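Plemilari Handling Cell, Festthorpe Site
Progress report to the Mtshali Fund, second reporting period

Summary

The cell is in working order and has been available for trials in every week of the period except one. The grant for this period covered three items: correction of the gripper alignment, a new routine for inspecting the arm's cabling, and a written maintenance schedule that any trained member of staff can follow. The first two are complete. The third is in draft and will be issued in May.

Condition of the arm and gripper

At the start of the period the gripper was closing slightly off center. The fault was small and had little effect on large, round items, but with slender ones the first finger to make contact pushed the item sideways before the second arrived. Staff removed the gripper, cleaned the mounting faces, and found that one of the four screws had been tightened well beyond the others. All four were replaced and tightened in a cross pattern. The tool center point was then taught again from the beginning, and the old values were kept on file for comparison.

After this work the cell completed a check run of 500 grasps. Of these, 29 were recorded as failures, against 133 in a run of the same length before the repair. Most of the remaining failures occurred with pens standing or leaning in a container, where the fingers have little room to open. We consider this a matter of approach angle and finger width, and it is addressed under the next period's work.

The check is carried out on the bare white table with a short list of items: a marker in the mesh pen cup, a pear, an orange, and a chili pepper. The list has been kept the same so that results from one month can be set beside those from another. The marker is always attempted first, as it is the item most sensitive to a shift in the gripper. 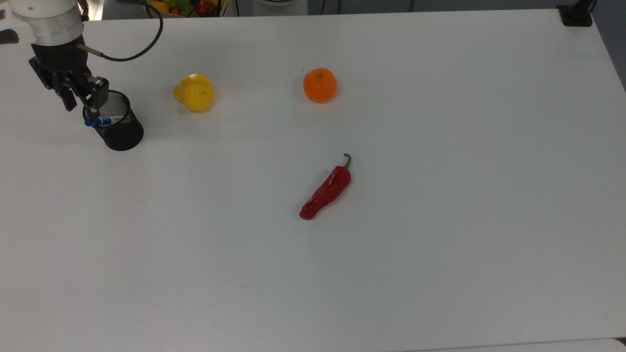 Cabling received less attention in the first reporting period than it should have. The cable to the gripper has to be long enough to allow full rotation of the last joint – but any extra length can catch on items during a low approach. In this period the connector was reseated, the length of the free loop was set with the arm at its farthest working position, and the jacket was inspected by hand along its whole length. One worn section was found close to the old tie point. The cable was replaced from stock and the tie point moved.

The clamp mount on the far edge of the table was also checked. It had worked loose on one occasion, and the calibration had to be repeated the same afternoon. The clamp is now tightened at the start of each working day and marked with a paint line across the joint so that movement can be seen at a glance.

Operating hours and downtime

The cell logged 804 operating hours. The single week of lost time was caused by a delay in the delivery of replacement finger pads from Skuton. The pads supplied were of the correct type and have worn evenly. A second set is now held on site, and the reorder point has been written into the draft schedule.

Spending

Spending on parts was within the approved budget. Staff time on maintenance was higher than planned, owing to the repeat calibration and the cable inspection – neither of which had been costed in the original proposal. The difference was met from the site's own funds, and no adjustment to the grant is requested.

Work planned for the next period

A narrower set of fingers will be fitted and tested with the pen cup. The check run will be repeated before and after the change, with the same items and the same number of grasps. The maintenance schedule will be issued, and two further members of staff will be trained to carry it out. A copy will be sent to the Fund together with the next report.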